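January 14, 2026

Up too late again, and my thumbs are sore, but I want to get this down while I still have the patience for it. The second hand tool went together tonight. I say "went together" as though it did so by itself -- there was a good hour in the middle when I had one linkage pinned upside down and couldn't see it, and kept squeezing and squeezing and wondering why the fingers met like a pair of crossed legs. Omolara Okafor spotted it on the video call before I did. She was eating toast at the time. I took it apart, turned the long bar over, put the pin back, and it closed as sweetly as a kitchen drawer.

So now there is a left and a right, and I feel like a proper two-handed person at last. I had got so used to doing everything with one that I'd started calling the project by its singular, the Grovirmont hand, and I'll have to get out of that habit. Grovirmont hands. It sounds like a cure for something.

I had planned to start with blocks, the way the notes from November say to, but blocks bore me and I don't believe in them. What I want in the end is an arm that can clear up after supper, and supper does not come on blocks. So I got out the white plate and the little bowls and put them on the gray table in the bedroom, where there's at least a door I can shut, and decided that would be the first job: bowls on the plate, stacked, no dropping. I wrote it at the top of the notebook page and underlined it.

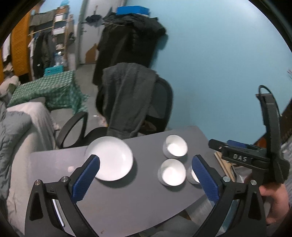
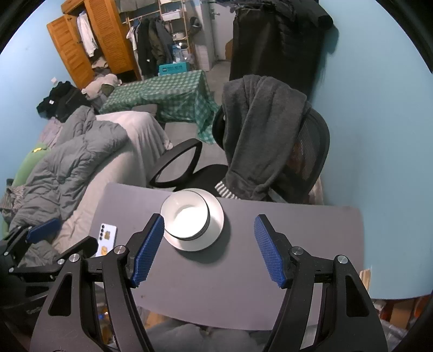

The pads still need thinking about. I like the ribbed ones better than the smooth ones I cut first, which were hopeless on anything glazed, but I have them a hair too low on the fingers and I keep wanting to come in from a steeper angle than my wrists care for. Walleck, who sells me the rubber, says to try a softer grade and leave the angle alone. I think he may be right, though he also has a softer grade to sell. I'll order one sheet and see. If I move the pads as well, I'll never know which change did the good, so the pads stay put until the rubber comes. (Write this on the wall.)

My other worry is the recording side. The run I saved on my first evening with this program came to 2,899 steps, and when I went through and threw out the parts where I was only hovering and dithering, it was down to 1,592. That is a lot of dithering! Omolara thinks I should keep some of it, so the arm learns what to do when it isn't sure, but I don't much want a machine that has learned to hesitate from me. We went back and forth over that for longer than it deserved and settled nothing, very pleasantly.

My goal is 40 clean runs before I let the arm itself anywhere near the dishes. I have 16. I did think of buying a finished arm from Zendora and saving myself the winter, and I even had the page open last week, but I closed it again and went and sanded a bracket, which cheered me up no end. Mother always said I would sooner mend a thing than own it, and she didn't mean it kindly, but I've come round to hearing it that way.

For tomorrow: put a drop of thread lock on the pivots before they work themselves out. Write to Reuter about the motor mounts, and ask nicely this time. Rename the files from tonight before I forget which is which. And supper on a real plate, at the kitchen table, sitting down.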